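Budgeting a two-arm tube handling bench, part 3: what the quote leaves out

I said in part 2 that I would post the actual cost breakdown once the second arm was paid for. It is paid for. Several people wrote in asking for the number first and the reasoning afterward, so the number is at the end and you are welcome to scroll.

Some background for anyone starting with this post. The bench at Welorley moves test tubes between racks. That is the whole job for now. Eftychia Karras wanted uncapping in the first phase and I talked her out of it, mostly on cost. An uncapping station needs torque sensing or a dedicated fixture, and either one would have eaten the money set aside for spares. The money set aside for spares is the part of this budget I will defend to anybody.

The first decision was one arm or two. One arm with a fixed gripper can pick a tube and place a tube. It can't steady the rack while it does so, and a light rack will shift when a tube comes out of a tight hole at a slight angle. You can fix that by clamping the rack to the bench. We priced clamps. They are cheap. The trouble is that every rack type needs its own clamp, and the lab keeps more rack types than anyone has written down. A second arm costs far more than a box of clamps, but it also gives us handovers, and Iason Chrysikopoulos had handovers on his list for next year anyway. So we bought two and took the clamps off the sheet. 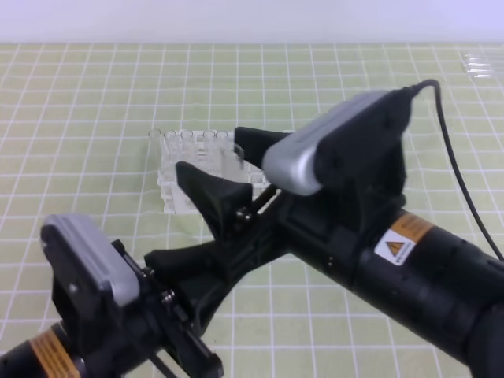

Page 8

The clear acrylic rack was the cheapest consumable on the sheet and caused the longest discussion. Clear rack, clear tubes. A depth camera does poorly on transparent parts, and I had a line in the first draft for a better sensor to deal with it. Homa Nikzad asked whether we had tried the cameras already included in the arm package before spending on another one. We had not. Each arm comes with a camera mounted at the wrist, and for the distances involved the color picture from those is good enough to work with. The sensor line came out and has stayed out.

What went in instead was cable management. The wrist cameras run on a thin cable that leaves the back of the module, loops up and comes back down beside the arm. A loop like that is a wear item. If it is too short, it pulls at the connector when the wrist turns. If it is too long, it catches on the other arm. I now budget for replacement camera cables per arm per year and I treat them the way I treat gloves. The quote from Dultlow listed a cable quantity of one per camera, no spares, and a lead time long enough to stop the bench for most of a month. Order spares with the first purchase. The freight is already paid at that point.

Grippers are next. We stayed with black grippers on both arms. Filippos Bakalis argued for soft fingers on the grounds that glass breaks, and he is right that it does. My answer was that fingers are a bolt-on part and the gripper body is not. Buy the body you can live with for five years and change the fingers as you learn. I set aside a small amount for finger sets and listed it as a consumable, which means it does not need a fresh approval each time. If your purchasing office separates capital from consumables, read the rules before you write the sheet. Ours puts the limit at $1,000 per item. A set of fingers falls well under it. A complete gripper does not.

The work surface is a line people forget. You want something flat, matte and printed with a regular grid, so that you can put a rack back where it was without measuring. A light green one with thin white lines does the job. If the surface wrinkles, the grid wrinkles with it, and then your repeat positions are only as good as the wrinkle. Budget for replacing it. Ours is one of the smallest entries on the sheet and I would still rather cut something else.

Racks and tubes. Buy more than one type of rack at the start even if you only mean to run one. Every program that works on a single rack has picked up habits from that rack, such as the height of the top plate or the spacing of the holes, and you find out about it when the supplier changes the mold. The second type we bought is white plastic with a perforated top and open sides. It is easier to see and it holds more tubes in more rows, so reaching the back row means passing over the ones in front.

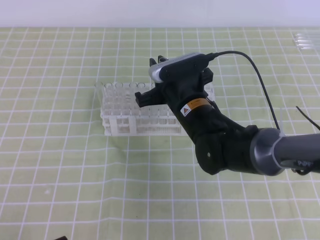

White rack, wrist camera on top of the gripper.

Reach turned out to be a planning item as well. Each arm needs room for the elbow to come down without touching the bench, and that sets how far back the base goes, which sets the table size. We ordered the table before the arms because the table supplier, Parnthorpe, had a price increase coming in August. I would do it the other way round next time. The table is fine, but there is less margin at the sides than I wanted, and a wider one would have added very little.

Now the part that Melina Tsolakis asked me to write up. These are the lines that were missing from our first draft and present in the final one:

Spare camera cables, both arms
Finger sets, listed as consumables
Replacement work surface
Second rack type, with tubes
Freight and import handling
Training time for two people
Commissioning and small hardware, under one line

Together, excluding training time, they came to $3,000. The freight and import handling accounted for $1,193 of that, and Dimitriou, our freight agent, had warned me it would. I had left it off because the arm quote said "delivered." It meant delivered to the port.

Training time I book as hours, so it has no dollar figure here. Put it in the plan anyway. If it isn't in the plan, it comes out of someone's evenings.

Part 4 will cover the service contract, which we have not signed. I have two versions of it open and they disagree on what counts as a wear part.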